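Notes from the Teaching Floor

The Gremcombe site has now been teaching robots by hand for 15 weeks, long enough for a few of us to have developed opinions about elbows.

For anyone who joined after the spring reshuffle: a person at the Jakmont station holds a pair of handles, the arm copies whatever the handles do, and the whole business gets recorded as one demonstration. Do that often enough and the arm is supposed to get the idea. We closed out March with 548 demonstrations kept. The number thrown away is available on request, preferably a request made in person and after lunch.

Most of the discards come down to hesitation. People reach for a thing, stop, reconsider, go in from the other side, and then set it down with great tenderness. This is a fine way to handle your grandmother's china and a poor way to teach a machine, which will learn the stopping and reconsidering as faithfully as the rest. The Blackburn crew watched one of our early trained runs and asked whether the arm was shy. It had paused over the table for 3 seconds before every grasp -- exactly as we had taught it.

So the house rules have been tightened. Decide where you are going before you touch the handles. Open the fingers fully on the approach, even when the item is small. If you fumble, finish the attempt and mark it as a fumble; do not rescue it with a clever flick of the wrist, however proud of the flick you may be. And please stop talking to the arm. It has no microphone, and the person at the next station does.

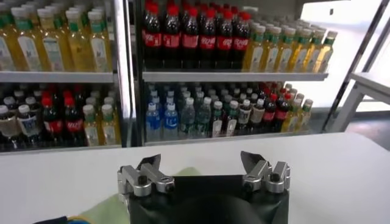 Wrist views are where new operators come unstuck, and the April sessions will spend their first hour on nothing else. From the handles you see the table from your own height, with your own good sense of what is near and what is far. The wrist camera gets the fingers, the table, and then whatever happens to be stocked beyond it. With the fingers wide open, the gap between those two black pads lines up with bottles on the lower shelf, and a beginner watching only this view will swear the gripper is about to close on a drink. It has a whole tabletop to cross first. Practice judging the distance by the far rim of the table, and glance up from the screen before you commit.

Cenov has asked for cloth handling next, so expect folding, unfolding, and a good deal of quiet swearing. Sessions run in 2 blocks, morning and afternoon, and the sign-up sheet is by the station door. Bring short sleeves. The handles catch on cuffs, and we already have a demonstration of that.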